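Skaltau Residence Opens Refreshed Shared Rooms to Students in April

SURSIDE – Skaltau, the student residence operated by Gatti Housing, announced today that its refreshed shared rooms will open to residents in April. The work covers four rooms on two floors and replaces the older kitchen corners with simpler ones built around a mini refrigerator, a kettle and a supply of paper cups.

The rooms were planned after a survey in which almost 50 residents described how they store and share food between classes. Most asked for a place to keep drinks and leftovers near their desks, and for a clear surface on which to set things down.

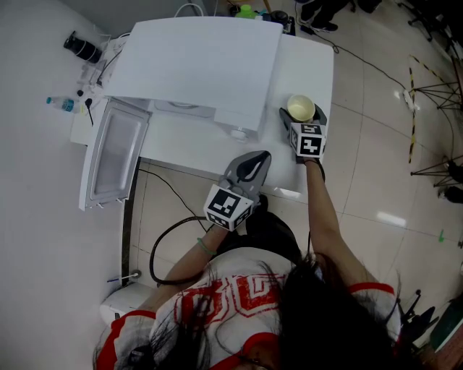 Under the new plan, the top of each refrigerator is to be used for cups and other light items only. Residents are asked to keep the space in front of the door free so that it can open fully, and to run power cords along the wall wherever possible. Water bottles and chargers may be left in the rooms during the day but should be taken away at night.

"Students told us they wanted less furniture and more room to move," said Bronisława Makowska, director of residence life at Skaltau. "A small refrigerator that people look after together does more for a floor than a large kitchen at the end of the hall."

Each refrigerator will be emptied and wiped down every Sunday at 6 p.m. Food without a name on it will be thrown out at that time – residents will find labels inside each room.

Questions about the shared rooms may be directed to Oskari Koskela at the Skaltau front office.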